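Notebook, kicking group, July
Sunday, written in the evening after the session 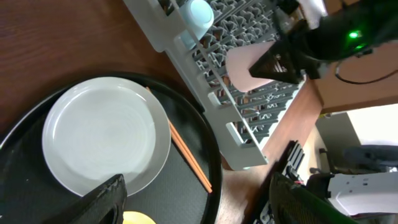
White plate and chopsticks on the round tray, dish rack next to it.

Place kicking, Ondness ground, the far end posts. Wind from the left side in the first half of the session, then almost none. Ground hard. We used the Fekisport balls only, because last time we mixed two kinds and I could not compare anything afterwards.

Purpose for today was to look again at the run-up question. Our two senior kickers use different numbers of steps and both of them believe the other one is wrong. I wanted to see if the shorter run-up loses distance, or if it only feels so. Each kicker took his kicks in sets of eight, first from in front, then from the 15 meter line on the right, then from the left. Rest between the sets was as long as they wanted. I did not control this and I should have.

Notes in the order I made them:

The short run-up goes straighter from in front. From the right side I see no difference. From the left side the first kicker pulled three kicks in a row past the near post, and I think the reason is the standing foot, which lands too close to the ball when he has fewer steps to adjust. He says it was the wind. The wind was already down by then, so I do not agree, but I write his opinion also.

The long run-up is better for distance when the kicker is fresh. In the last sets it becomes irregular. The rhythm is the same, the steps become smaller, and he arrives to the ball late with the hips. I could hear it before I saw it, the contact has another sound.

The Sanna tee is too high for the second kicker. He pushed it in the ground with his heel before every kick, and that means the height was never the same. Please, whoever orders the next ones, take the low model. Until then he should use the old tee with the tape.

The log. With today we have 1,639 kicks in the file since the beginning of the season, and 1,046 of them are good. This looks not bad, but the file mixes everything, easy kicks from in front together with the touchline kicks, training and match. I would not show this number to the coaches before we separate it. I started to do this by position and I am finished with the right side only. For the older entries the position is missing in many lines. I leave them as "unknown" and do not guess.

Sekuva timer: it works again after I changed the battery, but it loses the last set when one presses stop two times. Press once and wait for the beep. I lost one set from the left side like this, and it is marked in the file with a question mark.

A small thing about the tired condition. We tried the 300 meter shuttle before the last set, so that the heart rate is closer to a match. Both kickers hurried. The time from placing the ball to contact became shorter although nobody asked for it. In a match they have the opposite problem, they take too long and the referee looks at his watch. I do not know yet what to conclude. Maybe the shuttle is too much like a race and they stay in the race when they arrive to the tee. I would like to try it with a tackle bag instead.

The young fly-half joined for the last part. Left foot, very clean strike, no routine at all. I did not correct anything today, only watched. Before we teach him a run-up we should film him from behind for two sessions.

To do before next time:
bring the low tee and new tape
separate the left side in the file
write the rest time between sets, every set
ask for the near end posts, the grass there is better
pump the balls the evening before, two were soft and I noticed it only at set four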